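Home | News | Reviews | Jobs | Search this site Go

Staltero pauses food-waste gripper trials after fault in closing force

Staltero has stopped part of its kitchen clearing project after a fault in its hand-held grippers went unnoticed for most of a working month. The tools, which people hold and move through everyday jobs so that a robot can later copy them, were closing harder than the number being saved alongside the video. The firm says no one was hurt. It has not said why its own checks missed the problem.

The trials were run at the Brasport site, where staff work through short table jobs such as tipping leftovers out of a basket, moving a cup to a bin and putting things back.
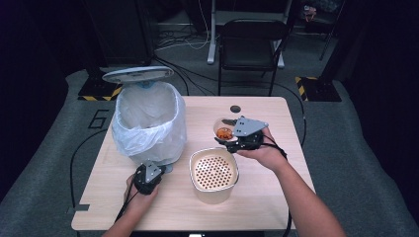
A cup held in the right-hand gripper, with a basket and a lined bin on the table.

According to a note sent to partners in December, 123 recordings out of 955 carry a wrong value for how tightly the fingers were closed. Staltero puts this down to a loose sensor mounting on one pair of tools. That may be so, but the note also says the same pair passed its morning check every time, and a check that passes a faulty tool is a second fault. The note gives it one line.

Brahim El Khatib, who looks after tool safety at the Brasport site, said the fault came to light when a thin cup split during a pour and wet food ran down into the finger joints. "We stopped, wiped it down and measured the grip by hand. It was well over what the screen told us," he said. "With a cup you get a mess. With a glass you get something worse."

Pouring jobs are hard on this sort of kit. The fingers have to hold something light and easily crushed while food and liquid come down from above, and there is often very little room between the stream and the moving parts.
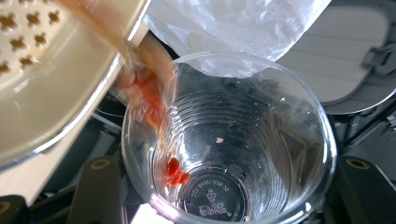 What has been stopped

All work with glass and china is off until further notice. Plastic cups, bags and baskets may still be used, with a limit of 27 minutes per session before the grip is measured again. Staltero calls this "a cautious step". It looks more like the least the firm could do, and the 27-minute figure comes with no explanation in the note.

Calvo, which supplies the finger parts, says its linkages and bushings were not to blame and that it has tested them to nearly 600 hours. It did not share the results. Nor did it say whether any of those hours involved food getting into the joints - a fair question, given how the fault was found.

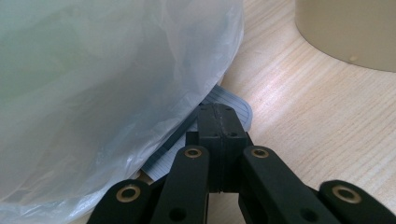 The gripper's fingers closed together beside a plastic bag.

Prudoslow, the customer waiting for the finished robot, has been told the delay will be short. It was told the same thing about the last one. The bad recordings are to be marked and kept, and Staltero says a fix to the morning check is being written. El Khatib wants someone outside the firm to look at it before the glass comes back out, and so far he has had no answer.

Related items
Prudoslow pushes back kitchen robot opening
Calvo changes supplier for gripper pads
Brasport site adds second test room
Who checks the checks? Readers reply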